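Rapport de projet – visite de l'atelier Grastik et démonstration de manipulation

Pour notre projet de groupe, on devait choisir une entreprise du coin et raconter comment elle utilise l'automatisation. Avec Nikola, on avait d'abord écrit à Drira, sans réponse, puis à Grastik, qui organisait justement une journée portes ouvertes en juillet. On s'est inscrits le soir même !

On a été reçus par Ankica Delić, responsable des essais. Elle nous a montré l'atelier assez vite (il y avait du monde, et le bruit des compresseurs n'aidait pas), puis elle nous a installés dans la petite salle du fond pour la démonstration en simulation. C'est la partie que j'attendais, parce qu'en cours on n'avait fait que de la théorie sur les bras articulés.

L'exercice a l'air tout bête : un bras blanc et gris, un cube rouge, un cube vert, et il faut en saisir un puis le poser sur l'autre. Sauf que le programme doit gérer l'approche, l'orientation de la pince, la fermeture, la remontée... et le moindre décalage fait tout rater.

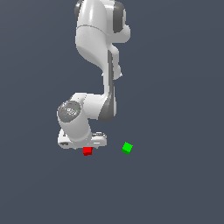 Ankica nous a expliqué que son équipe lance 4000 essais virtuels avant de toucher à la vraie machine. Sur la dernière série, il y avait eu 643 échecs, presque tous au moment de la saisie. J'ai trouvé ça énorme, mais elle avait l'air plutôt contente du résultat – la série d'avant était bien pire.

Ensuite on a pu essayer nous-mêmes, 15 minutes par groupe. Nikola a voulu descendre trop vite et a envoyé un cube se promener très loin. Moi, j'ai modifié la hauteur d'approche et j'ai réussi une prise au troisième essai, j'étais super fière ! Par contre, l'empilement, on n'y est pas arrivés.

Ce que je retiens pour la suite du projet : on va reprendre le même exercice avec des cubes placés au hasard, et noter à quelle étape ça échoue. Il nous manque encore l'accès au logiciel, Mme Ham doit voir ça avec l'école.

Jozefína Tichý

À lire aussi
Visite du centre de tri Wadside
Compte rendu : la ligne d'emballage Milošević
Programmer un convoyeur en 2 séances, par Velimir Dimitrov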